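Mallitz House: Bedroom Textile and Bedding Inspection
Checklist with inspector's comments, Room 6, July
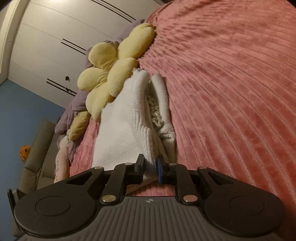
This checklist is completed for each furnished bedroom at Mallitz House between occupancies. It covers the bed, the soft furnishings, and the surfaces within reach of the bed. Items are marked Satisfactory, Action Required, or Not Applicable. Comments are required for every item marked Action Required and are welcome for the others. A copy is kept in the room folder and a second copy is sent to the Pattinasarany laundry office with any items removed for cleaning.

Section A. Bed frame and mattress

A1. Frame stable, no movement when pushed from either side. Satisfactory.

A2. Slats seated in their holders. Action Required.
Comment: One slat near the foot had come out of its holder and was reseated. The holder is worn. Replacement requested from Jirkia, part reference 489.

A3. Mattress free from stains, tears, and exposed springs. Satisfactory.

A4. Mattress protector fitted and fastened at all corners. Satisfactory.
Comment: The protector is the older quilted type. It may remain in use until the next full change of linen.

A5. No evidence of insects in the seams or behind the headboard. Satisfactory.

Section B. Blankets and throws

B1. Top blanket clean and laid flat. Satisfactory.
Comment: Pink plush blanket with raised ridges. Shake out before laying, and smooth in the direction of the ridges. Do not iron.

B2. Top blanket clear of the floor on both sides. Satisfactory.

B3. Knitted items free from holes, pulled threads, and loose ends. Action Required.
Comment: The white knitwear on the bed includes a soft ribbed knit with a frayed, fluffy edge and a heavier cream-white cable knit. The edge of the ribbed knit is to be examined by the laundry office, which will decide whether it should be trimmed, bound, or left as it is. No staff member is to cut loose yarn in the room.

B4. Knitted items folded and stored correctly. Action Required.
Comment: The knits were bunched together, with the cable knit partly under the softer one. They must be separated and folded individually. Lift knitted items with support from beneath. Lifting by one pinched fold pulls the stitches out of line, particularly in the ribbed fabric.

B5. Care labels present and readable. Action Required.
Comment: The label on the cable knit has faded. Until the fiber content is confirmed, it is to be washed by hand in cool water and dried flat.

B6. No more than 2 blankets left on the bed between occupancies. Satisfactory.

Section C. Pillows and cushions

C1. Sleeping pillows fitted with protectors. Satisfactory.

C2. Decorative cushions clean, with seams closed. Satisfactory.
Comment: Yellow flower-shaped cushion at the head of the bed. The fine ribs of the fabric collect lint from the white knits and should be brushed along the rib with a soft brush. The cushion is not to be machine dried.

C3. Decorative cushions removed for infant occupancy. Not Applicable.
Comment: If the room is reassigned to a family with a child under one year, all cushions, knits, and plush blankets must be taken out before the crib is brought in.

Section D. Fire and heat safety

D1. Bedding at least 100 centimeters from the wall heater. Satisfactory.
Comment: The Fornetti heater was checked with the bed in its usual position. If the bed is turned, the distance must be measured again.

D2. Bedside lamp shade clear of all fabric. Satisfactory.

D3. No charging cables running under blankets or pillows. Satisfactory.

D4. Smoke alarm tested from the bedside. Satisfactory.

Section E. Follow-up

1. Replace the slat holder (A2). The bed may be used in the meantime, provided the slat is checked at each change of linen.

2. Send both knits to Pattinasarany in separate mesh bags, tagged with the room number. Enter them in the outgoing textile log.

3. Attach a new care tag to the cable knit once the fiber content has been confirmed.

4. Reinspect items B3 to B5 when the knits are returned. The remaining sections do not need to be repeated unless the furniture has been moved.

Room status: Released for occupancy, with the knits withdrawn.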